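# About the Ladow Workshop

The Ladow Workshop sets up and maintains hand-held gripper stations for schools and small manufacturers. It was founded in Skekville, and a second site opened at Drirberg in May. Between them, the two sites look after 106 grippers and the benches they are used at.

Each station is prepared the same way before it is released. Staff tighten the marker cube at the top of each gripper, check the travel of the jaws and clean the contact surfaces. An operator then completes 30 practice grasps with everyday goods – fruit, cups, packets – in the kind of places where people keep them.

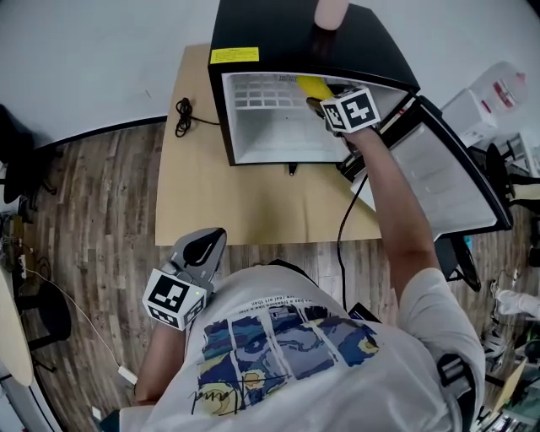
**Category: Station setup and care**

Reaching into a compact fridge to take hold of a banana is a demanding check. The jaws must close on a soft, curved object in a narrow space, and the black and white pattern on the cube must remain clean and square to its mount. A cube that has shifted is refitted and the station is checked again from the start.

Grippers return to the bench after 400 hours of use. Jaw pads are replaced, screws are retorqued and the cables are inspected along their full length. A standard service takes 35 minutes. Worn parts are catalogued by colour and sent to our supplier, Skála – the records remain at Skekville.

Clients may book a service at either centre.

Page last reviewed October 10, 2019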